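Foro de viajes y buceo > Preparar el viaje > Primer viaje con botella

¿Barco o playa para dos personas que llevan años sin bucear?

Publicado por marejadilla_sur
13 February 2019

Hola a todos, y perdonad de antemano la parrafada, que cuando me pongo a escribir de viajes no hay quien me pare. Mi marido y yo queremos volver a bucear en septiembre, después de una pausa muy larga (los niños, las obras de la casa, la vida en general). Tenemos los dos el título básico, él con bastantes más inmersiones que yo, y nos gustaría dedicarle las vacaciones enteras, sin prisas y sin hacer el ridículo delante de un grupo de expertos.

Hemos reducido la cosa a 2 opciones. La primera es quedarnos en Wivdale, en un hotelito con centro de buceo al lado, y entrar desde la playa por las mañanas. Me han contado que el arrecife empieza a pocos metros de la orilla y que baja muy suave, hasta los 12 metros, con praderas donde a veces se ven tortugas. La segunda es un barco de vida a bordo que sale de Turkcombe y recorre las islas de fuera, con paredes que caen hacia el azul y bastante más corriente. La diferencia de precio, una vez sumado el alquiler del equipo, se nos queda en 332 euros por persona, que tampoco es una locura para un capricho así.

A mi marido le tira muchísimo el barco. A mí me da un poco de respeto, lo confieso, sobre todo la idea de saltar al agua por primera vez en años encima de un fondo que no se ve. Además me mareo hasta en los columpios. ¿Alguien ha hecho las dos cosas y me puede orientar? ¿Y es verdad que hay que llevar boya propia en el barco? ¡Mil gracias!

Respuesta de burbujas_de_tarde

¡Hola, marejadilla! Qué alegría leer a alguien que vuelve, porque yo pasé por lo mismo hace unos años y me acuerdo perfectamente de los nervios en el estómago la noche anterior. Te cuento mi experiencia, con la advertencia de que cada persona es un mundo y de que yo soy más bien tranquila debajo del agua.

Empezad por Wivdale. Lo digo sin dudarlo. Entrar andando, ponerte las aletas con el agua por la cintura y poder salir cuando quieras te quita la mitad de los miedos. Pedid al centro una sesión de repaso para el primer día, con vaciado de máscara, recuperación del regulador y un rato largo de flotabilidad en la zona de arena. No os dé vergüenza pedirla, los instructores están encantados de que alguien la pida antes y no después del susto. Y al segundo o tercer día os aseguro que estaréis mirando pececillos sin acordaros del equipo.

El arrecife de la orilla tiene además una cosa que en el barco se echa en falta, y es el tiempo. A poca profundidad el aire dura mucho más y puedes quedarte embobada delante de una misma cabeza de coral. Nosotros hicimos allí la mejor inmersión del viaje, con un pulpo que se pasó un buen rato cambiando de color debajo de una repisa - y eso que a la ida yo iba convencida de que lo bueno estaba en las islas.

Sobre la boya, en los barcos que yo conozco os pedirán una por pareja como mínimo, y yo preferiría una por persona. Si lleváis la vuestra, practicad antes el lanzamiento en aguas tranquilas y con alguien del centro al lado. El carrete también conviene probarlo en casa, soltando y recogiendo con los guantes puestos, porque los hay que se atascan con solo mirarlos. Y nada de cordel de bricolaje o de paquetería para salir del paso: absorbe agua, se enreda y se va deshaciendo con el uso. Gastaos un poquito en un hilo trenzado sintético hecho para bucear y os durará muchos viajes.

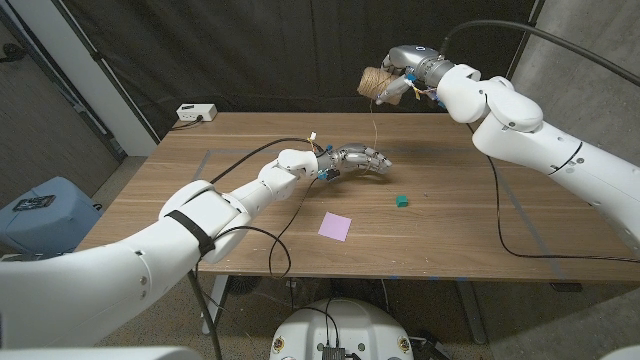
Cordel de yute en carrete: para atar paquetes, estupendo; para la boya, no.

Para el mareo, lo mejor es hablar con vuestro médico bastante antes de salir y contarle que vais a bucear, que algunas pastillas dan mucho sueño y no todas sirven. A mí me ayuda desayunar poquito, quedarme en cubierta mirando al horizonte y montar el equipo antes de que el barco se mueva. El olor a gasoil de la popa, mejor evitarlo si puedes.

Ya me contarás qué decidís. Y si al final vais a Wivdale, pedid habitación en la parte de atrás, que la de delante da al compresor y a las siete de la mañana ya están llenando botellas.

Respuesta de profundo_y_medio

El barco, sin pensarlo. La playa está bien para hacer snorkel.

Yo hice el de Turkcombe y son las mejores paredes que he visto. Corriente hay, pero si te pegas a la pared no pasa nada. La boya la llevas y punto. Lo del mareo se pasa al segundo día.

Respuesta de la_tia_del_neopreno

Buenas tardes a las dos partes contratantes, que yo os entiendo a los dos. Mi consejo va por el medio y espero no liaros más de lo que ya estáis.

Con todo el cariño para el compañero de arriba, lo de pegarse a la pared no lo resuelve todo. En las islas de fuera puede haber corrientes descendentes, y lo sensato es preguntar al barco qué experiencia exige y cuándo fue vuestra última inmersión, porque los serios lo preguntan ellos. Si el que habéis mirado os deja embarcar sin enseñar el cuaderno, yo buscaría otro. Y el mareo, pues a unos se les pasa y a otros no. Mi cuñada volvió de una semana de barco habiendo visto el techo del camarote con todo detalle.

¿Por qué no os alojáis en Wivdale y, cuando llevéis unos días buceando a gusto, os apuntáis a una salida de día a las islas? El centro donde estuve yo las organizaba con dos inmersiones y comida a bordo. Se elige la víspera según el viento, así que tu marido tiene su pared y tú puedes decidir con el parte en la mano. Si ese día no te apetece, te quedas con el tubo y las gafas en la bahía, que tampoco es mal plan.

Un par de cosas prácticas que a mí me habría gustado saber. Revisad los reguladores propios con tiempo si los vais a llevar, que después de años en un armario necesitan pasar por el taller aunque parezcan nuevos. Mirad también qué profundidad cubre el seguro y si incluye la cámara hiperbárica. Y dejad el último día sin bucear, respetando el tiempo que os indiquen antes de coger el avión. Nosotros lo dedicamos a pasear por el pueblo viejo y a comer pescado a la brasa, y fue un día precioso.

En septiembre el agua estaba buenísima cuando fui yo, pero soy friolera y a la segunda inmersión agradecí el traje largo. Si tenéis que alquilarlo, escribid antes con las tallas, que las pequeñas vuelan.

Comentario de marejadilla_sur

¡Muchísimas gracias a los tres! Le he leído las respuestas a mi marido en voz alta durante la cena y hemos firmado la paz: Wivdale, repaso el primer día y salida a las islas si el viento quiere. Los reguladores los llevamos al taller la semana que viene. La boya la compro yo, con su hilo bueno, y ya he pedido la habitación de atrás.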